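Trurberg sewing library gets its extra morning

2019-03-31 | 2 min read
Print this | E-mail this

Good news for anybody who has ever stood outside the Paredes Street hall with a bag of mending and found the door locked. The Trurberg sewing library is opening a second morning each week, and I could not be happier (my hall closet is even happier, it's where the mending lives).

If you've never been, it works like a regular library except you check out patterns, hoops, rotary cutters and the good shears. A card is $14 for the year. Demetrio Segura, who runs the place, told me the pattern drawers passed 1000 envelopes in January, and a lot of those came out of one attic over in Pundonberg. I flipped through a few and found a bathrobe my aunt definitely made in three colors.

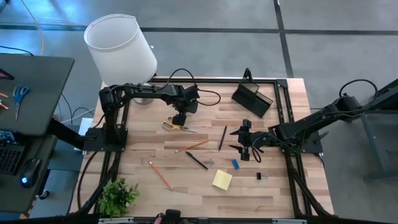
The extra hours come thanks to a $2000 grant from the town, which covers the rent and heat through next winter. Segura says whatever is left will go to sharpening. "People bring back scissors they've used on wrapping paper and think I can't tell," he said. "I can tell."

I asked if there would be classes too, and the answer is sort of. There's a hemming session planned for the new morning, two hours long, bring your own pants — and a zipper clinic later if enough people sign up. Put me down for zippers! I have been defeated by the same blue skirt for years.

The bus from Nilel stops right across the street, so you don't need to fight for one of those tiny parking spots behind the bakery. Kids are welcome as long as they stay out of the button jars.

Sign-up sheets are on the front desk now, and you can renew your card while you're there. Mine ran out last month and I got a very polite look about it.

Print this | E-mail this

Related items
Pundonberg yarn swap moves to the school gym
Nilel bus adds a late run
Where to donate fabric scraps in Trurberg
Paredes Street hall gets new front steps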